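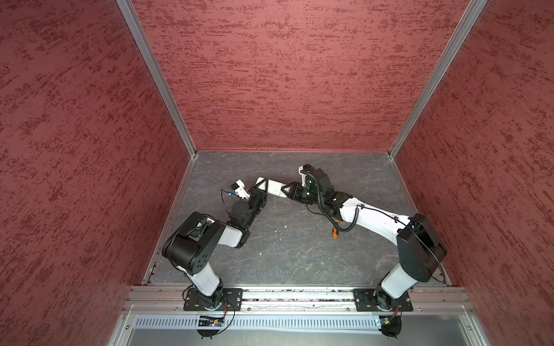

Suchbegriff eingeben Suchen

Bumano Rosum 14: Packsack für Mehrtagestouren im Wildwasser

Der Rosum 14 ist ein Rollverschlusssack mit 14 Litern Volumen, gedacht für den Stauraum hinter dem Sitz im Kajak oder als Tagessack im Raft. Getestet wurde er auf dem Cliten, sechs Tage, überwiegend Schwierigkeit III, zwei Passagen IV. Beladung: Schlafsack, Wechselkleidung, Erste-Hilfe-Set.

Material und Verarbeitung
Beschichtetes Polyestergewebe, Nähte verschweißt, Boden doppelt gelegt. Die Schweißnähte sind gleichmäßig ausgeführt, nur am Übergang zur Bodenplatte steht der Rand an einer Stelle leicht über. Die D-Ringe sitzen auf separaten Verstärkungen. Nach sechs Tagen an Spanngurten war dort keine Ablösung festzustellen.

Verschluss
Der Hersteller verlangt vier Umschläge. Bei drei Umschlägen drang im Kehrwasser nach einer Kenterung etwas Wasser ein, bei vier blieb der Inhalt trocken. Die Versteifungsleiste ist relativ hart und lässt sich mit kalten Fingern nur mühsam sauber einrollen. Die Schnalle verträgt feinen Sand schlecht und musste zweimal ausgespült werden.

Ventil
Das Entlüftungsventil arbeitet langsam, schließt aber zuverlässig. Deolinda Ramalho, die auf derselben Tour den Kaimal mit Drehventil im Boot hatte, war beim Packen regelmäßig früher fertig. Dafür setzte sich das Drehventil am dritten Abend mit Schlick zu.

Tragen
Der Schultergurt ist abnehmbar und ungepolstert. Für das Umtragen am Wehr reicht das. Bei Lasten bis zu 10 Kilogramm schneidet er auf längeren Strecken ein, ein Brustgurt fehlt. Thirumalai Acharya hat seinen Gurt gegen einen breiteren aus dem Rucksackbau getauscht, die Haken passen ohne Anpassung.

Pflege
Mit Süßwasser ausspülen, offen und hängend trocknen. Die dunkle Innenseite erschwert die Kontrolle auf Sandreste, eine helle Beschichtung wäre praktischer.

Bewertung
Dichtigkeit: sehr gut bei vier Umschlägen
Verarbeitung: gut
Bedienung mit kalten Händen: ausreichend
Tragekomfort: befriedigend

Für Kajakfahrer mit knappem Heckraum ist der Rosum 14 zu empfehlen. Wer im Raft fährt und mehrmals am Tag an den Inhalt muss, sollte das Modell mit Reißverschluss in Betracht ziehen.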